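4. 共用プールの利用登録(ガンモント棟・入居者用手引き)

4-1. 管理アプリ「Zamivex」を開き、部屋番号と入居コードを入力します。
4-2. 「プール」を選び、希望の時間帯を指定します。1枠は90分です。
4-3. 確認画面が出たら、必ず控えを保存してください。

注意:販売資料には「予約は即時確定」とありますが、筆者の経験では確定まで30分ほどかかります。控えのないまま受付で説明しても、まず通りません。

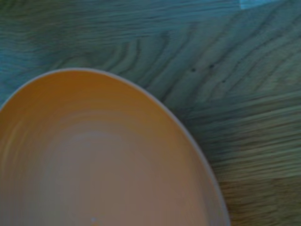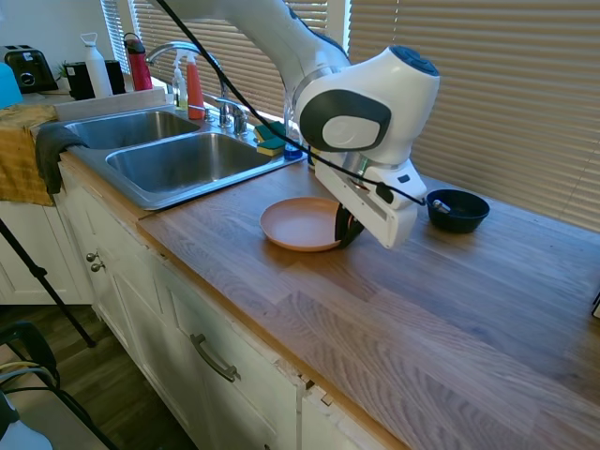
4-4. 当日は開始の10分前までに受付でカードキーをかざします。ランプが緑にならなければ、もう一度だけ試してください。続けて2回失敗するとカードが止まります。
4-5. 同伴者の名前はその場で追加できることになっています。できない日もあるので、前日までにアプリで入れておくほうが無難です。

備考:「通年温水」という宣伝文句をどこまで信じるかは各自にお任せします。11月に入るつもりなら、先に管理会社Szulcへ水温を問い合わせてください。窓口はコウォジェイさんです。電話よりメールのほうが記録が残ります。

改訂 2023/8/2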